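Madbridge Press > Planning and Buying Automation > Part Two > Chapter 5

Chapter 5
Budgeting for a Bench Cell

Most first budgets for robot equipment are built around the price of the arm. The arm is easy to price, because the vendor prints a number on the quote. The rest of the cell is spread over a dozen smaller orders, and those are the ones that get missed. In this chapter we plan a small two-arm bench cell for handling bottles and other light containers, from the first list of needs to the purchase order.

Start with the parts to be handled. Write down the diameter, height and weight of each one, full and empty, and note which surfaces the fingers may touch. A gripper that closes well on a round body may do poorly on a thin blister pack, and a second set of fingers is a separate line in the budget.

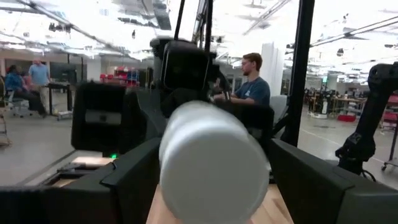 Next, measure the room. A cell takes up more floor than its table. Allow for the reach of each arm, a seat for the operator, and a clear path for carts. In the worked problem at the end of this chapter, the Tamell plant sets aside a strip 60 inches deep in front of the bench and finds that two existing shelves have to move. The move costs little, but it takes a day of work that has to be scheduled before delivery.

5.1 The Table and Frame

Buyers often ask whether they can use a bench they already own. Sometimes they can. The top has to stay put when both arms move at once, and the frame has to accept mounting plates at the height the arms need. Extrusion frames cost more than a plain workbench, but posts and brackets can be added later without drilling. Price the frame, top, plates and fasteners together. Tamell budgeted $556 for brackets and fasteners alone.

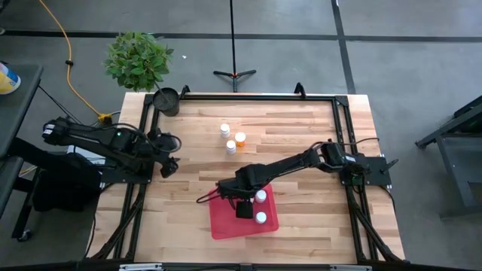

Figure 5.2 Two-arm bench cell with a wood top, black frame and red parts tray.

Trays, bins and sample parts belong in the budget too. Order spares of anything the grippers will touch.

5.2 Sorting Costs by Date

Put each item in one of three columns: due before delivery, due at delivery, and due after startup. Maritza Alvarado, who reviewed the Tamell plan, found that about 70 percent of the forgotten items fell in the last column. Cables, replacement fingers and operator training were the usual ones. Check payment terms as well. Kun asks for payment in 60 days, while Multside wants a deposit with the order.

Key terms: mounting plate, payload, reach, spare parts allowance

Related chapters
Chapter 4: Writing a List of Needs
Chapter 6: Comparing Vendor Quotes
Chapter 7: Lease or Buy
Worksheet 5A: Floor Space and Power

Contact | Copyright Madbridge Press | Back to top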